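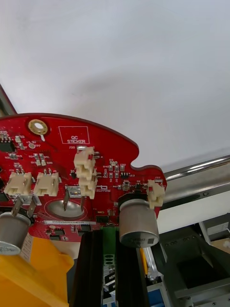 If you've ever taken apart a clock radio and ended up with one screw left over and no idea where it came from, this page is for you! I fix small things at home: radios, bread makers, the odd kid's keyboard, my sister's sewing machine pedal (twice). Most of what goes wrong at the bench has nothing to do with electronics. It's lost bits, mixed-up bits and bits put back the wrong way around. So the first habit is to read whatever is printed on a board before you pull a single plug. A red board with white lettering is a pleasure for this. You get tidy little labels like J20, and even a box that says QC STICKER, and you can copy those straight into your notes. "Grey plug goes to J20" will still make sense in November. "Grey plug goes near the corner" won't.

Write it down as you go

Scrap paper is fine. I keep a sheet at the top of the bench and draw a very bad outline of whatever I'm opening, then mark each screw on it in the order it came out. Some people poke the screws right through the paper, and that works beautifully on anything with different lengths. Masking tape and a fine marker for the wires, one flag on each side of the plug, same number on both flags. Do it even when there are only two plugs. Especially when there are only two plugs!

Trays, trays, trays

I resisted trays for years and used jam jar lids. Then a friend, Imre Gulyás, gave me a stack of shallow ones he was clearing out of his garage and I have never gone back. Shallow is the important part. In a deep tub everything slides into a heap and you end up tipping it out on the bench to find one washer, and you're back where you started. You want sides just high enough to stop a rolling part.

One tray per kind of part, or one tray per stage of the job, but pick one system and stick with it for the whole repair. I mix colours and materials on purpose. Plastic for anything with a wire on it, stainless steel for whatever I'm working on right now.

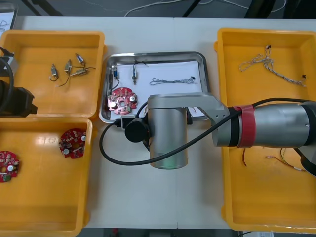

Yellow plastic trays and a stainless steel one on a white table.

A few more tray notes:

Line one with a scrap of felt for springs. They can't ping off felt.
Old baking trays are great, but wash the grease off properly with dish soap first or your labels won't stick.
Stack them crosswise if you have to clear the table for supper, and put a tea towel over the top one.
Don't put magnets in the tray with anything that has a speaker or a tape head in it. Keep the magnetic dish for plain steel screws.

The table itself

Pale surfaces win, hands down. A black screw on a dark walnut desk has vanished, but on white it shouts at you. If your table is dark, an old roller blind cut to size makes a lovely cover and rolls up when you're done. My own bench top is a Vumberg shelf I got for 20 dollars at a yard sale, laid over two sawhorses, and it's the best thing in the basement.

Sweep the floor before you start. Yes, before! Then when something drops, it's the only thing down there. A nylon stocking over the vacuum hose, held on with an elastic, will pick up a fallen part without swallowing it.

Small parts with wires attached

These are the ones that drive people batty. Motors, little solenoids, buzzers, anything with a pair of thin leads. Leave them alone in a heap for an evening and they'll knit themselves a sweater.

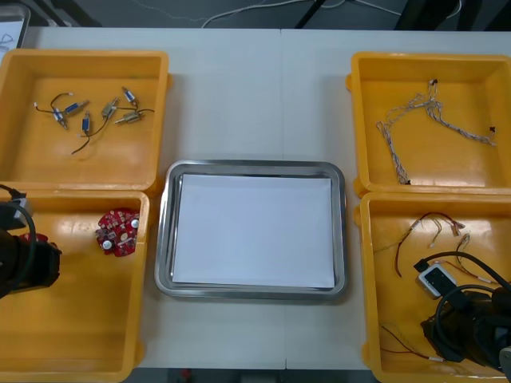

The cure is to spread them out and give each one some room, with all the wires pointing the same way. If they're going to be stored for more than a day or so, wind the leads loosely around two fingers and slip a twist tie on. Loosely! A tight bend right where the wire meets the part is where it'll break later. Never pick one up by its wires, and never let the kids do it either, however handy those look as handles.

For longer storage I like paper coin envelopes. A box of 500 will outlast me. Write on the envelope before you put the part in, or you'll punch the pen through and scratch something.

Cleaning up contacts

A soft pencil eraser brings dull contacts up nicely. Rub in one direction, away from the board, and brush the crumbs off with a dry paintbrush. Şengül Türkmen from my Thursday mending night swears by a makeup brush, and I've tried hers and have to admit it's softer than mine. Unplug everything first, of course, and take the batteries out. Leave microwaves and old tube televisions to the professionals, they can hold a nasty charge long after they're unplugged.

Next up I'll be doing glue, including how to get the cap off a tube that's been shut since 2000-and-something.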